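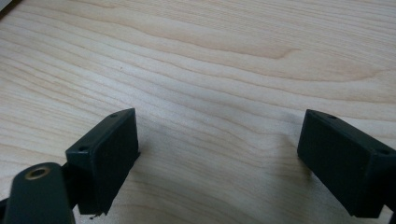
I have now printed the left finger nine times. The right one I printed once, and it was fine, and I have never been able to work out what I did differently that evening. Same filament, same spool, same slicer profile, which is called Gritari because I let the laptop pick project names and it has a taste for pasta that doesn't exist.

The trouble was the holes. There are two small ones along the top rim of each fingertip, and on the left one they kept closing up, so every print ended with me at the bench twisting a drill bit by hand and swearing at a piece of plastic the size of a domino. Version six cracked. Version seven I sanded so enthusiastically that it no longer matched its sibling, and a gripper with one short finger picks things up the way I play tennis.

Maya Haddad came over on Sunday to look at it. She builds furniture and has no patience for printed parts, but she does own a proper set of drill bits, and she asked why I didn't just print the holes bigger. I said it was more complicated than that. Then I printed the holes bigger.

The brass inserts were her idea too. I had been running screws straight into the plastic, and they held for a couple of days each before the threads turned to crumbs. Inserts go in with a soldering iron and a steady hand. I have a soldering iron. The first one went in at an angle you could ski down, so I pulled the whole arm off and started over, and the second try came out straight enough that I stopped looking at it.

So, where things stand. Both fingers are on, the linkage moves, and if I squeeze the handle slowly they meet in the middle. If I squeeze fast, the left one gets there first and waits. I think there's slop in the lower pivot. Maya thinks there's slop in the designer.

The parts tally from Dunilska is up to 1208 in a currency I have agreed with myself not to convert. Two orders were for the same bag of screws, because the first was hiding under the cutting mat.

Next up is padding for the inner faces. Bare matte plastic is a poor thing to hold a glass with, and I would like to move on from practicing with wooden blocks and a dried-out marker. I've got some silicone sheet left over from the Flurus project (the cat feeder, rest in peace), and I'll try gluing strips of that on first. If it peels I'll redo the fingers with a groove, which makes this version ten.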